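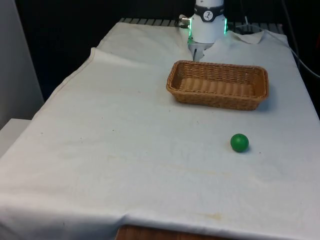
Ball and basket setup at the Saarela bench

About the Flestton Robotics Club

The Flestton Robotics Club is an after-school program for students in grades 9 through 12. We meet twice a week during the school year in the old drafting room, next to the wood shop. Membership is capped at 30 so that everyone gets time on an arm.

The club was started by Roland Treloar, who teaches physics, and Ye-ji Ma, a former student who came back to run the programming side. Oskari Riihimäki joined later and looks after the hardware.
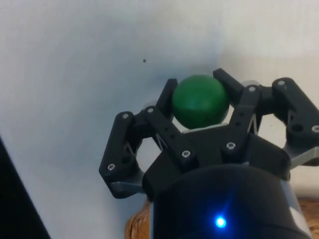
New members begin with one task: pick up a ball and put it in a basket. They learn to jog the arm by hand, set a safe height over the table, and close the gripper without squeezing too hard. After that they write the same motion as a program. Most students need nearly 500 tries before they are happy with it.

We keep a log of every run. Students write down what they changed and whether the pick worked. The logs stay in the room, and next year's group reads them.

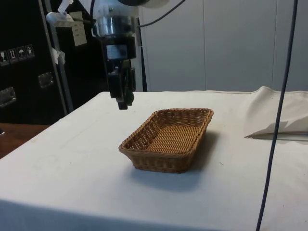

Gripper over the empty basket

Each November we enter the Dandis Cup, a regional contest for school teams. Our team last year was led by Ebuka Nwachukwu and Eulalia Domínguez, both seniors. They finished with 96 points and took second place in the sorting event. The student project for the coming year is called Zusonlow. It will sort objects by color using a camera on the wrist.

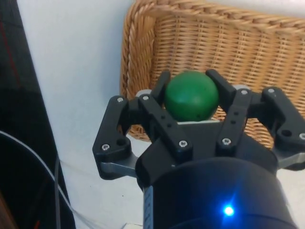

Gripper work takes up a good part of the first semester. Students study how the links move together and what happens to the grip when one side closes early. We use a ball because it can roll off if the fingers come in unevenly. The fingers are black plastic links joined with silver screws, and learning the name of each link is part of the first safety check.

There is no fee to join and no experience is needed. Sign-up forms are at the front office and are due by 12 Jun 2026. Parents are welcome to visit during any meeting.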